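Travlow Home
Shop / Living Room / TV Cabinets
The Dradum Low Cabinet, Dark Brown

In stock, ships flat in 2 boxes

Hi, Dagim Mamo here. I run Travlow out of a unit behind my house, and I write all of these pages myself, so if you find a typo you know who to email. The Dradum is the piece I get the most questions about, so this page has gotten long. If you only want the short version: it's a wide, low, very dark TV cabinet, it's heavy, and I've had one in my own living room since January.

Why I made it so low

I'm a sofa sloucher. My old cabinet was the right height for a person sitting up straight at a dinner table, and I spent years watching movies with my chin up in the air. When I drew the first Dradum I sat where I always sit, had my daughter hold a strip of masking tape against the wall, and told her to keep moving it down until my neck stopped complaining. That piece of tape is where the middle of the screen ends up. She'd like it known that her arms hurt.

If you sit up high or watch from bed, you may want the Govlow instead (same look, longer legs, a bit narrower). Write to me with your seat height and I'll tell you which one I'd pick.

The color

People ask if it's black. It's dark brown, but a brown so deep that in the evening, with just a lamp on, you'd swear it was black. In morning sun you can see the brown come up. I tried a lighter walnut stain on the early ones and it looked fine in the shop and kind of orange at home, so I dropped it. Please order a sample chip if you're matching other furniture! They're free, and I'd much rather mail you a chip than pick up a cabinet.

The top

You get one long top with no seam in the middle. I like a lot of open space up there because I always end up using it as a shelf for whatever I'm into that month. It has 4 coats of hardwearing varnish, hand sanded between coats, and it wipes clean with a damp cloth. Don't use spray polish on it, it leaves a haze that takes forever to buff out. Ask me how I know.

It'll carry a big television on its own feet without any fuss. The top is rated for 100 pounds spread out, and I've stood on mine to change a light bulb (don't do that, I'm only telling you it held).

Inside

Two wide compartments with a shelf in each. The shelves lift out if you have a tall receiver or a game console that likes to stand up. The back panel has a generous slot for cables, and there's a gap behind the whole cabinet so plugs don't push it off the wall. My first batch didn't have the gap – sorry again to everyone who bought one of those. If that's you and it still bugs you, I have spacer blocks I can send.

The hinges are from Prokopenko, a small hardware maker I've used for years. They're soft-close and you can adjust them with an ordinary screwdriver. After a few weeks the doors may settle a little, and a quarter turn on the lower screw usually brings them level.

Putting it together

Give yourself an afternoon and a second person. The top is the awkward part. Lay the box it came in flat on the floor and build on that, so you don't scratch anything. The legs go on before you flip it over, and yes, I did once write the instructions in the other order. The wall strap is in the little bag with the screws. Please use it, especially if you have kids or a cat with ambitions.

Shipping and returns

Shipping is $100 anywhere in the lower 48, to your door. Carrying it upstairs is extra and I don't set that price, the carrier does. You have thirty days to change your mind. If a panel shows up damaged, send me a photo and I'll get a new one out, no need to return the whole thing.

A few things people have asked

Will it fit a soundbar in front of the TV? Yes, the top is deep enough for most of them.

Can I get it with drawers? Not right now. I've drawn it, I've priced it, and I didn't like the price.

Do you make it in white? No, and I get that one a lot.

How many have you sold? Around 1,000, counting the early ones. That still makes me a little dizzy, so thank you.

Page last updated 28/07/2023. Prices include the cabinet, legs, shelves, hardware and strap. TV and decorations not included.
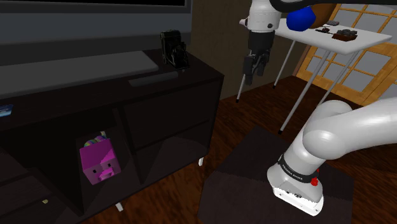 Dark brown TV cabinet with a large flat-screen and a vintage folding camera on top (computer rendering).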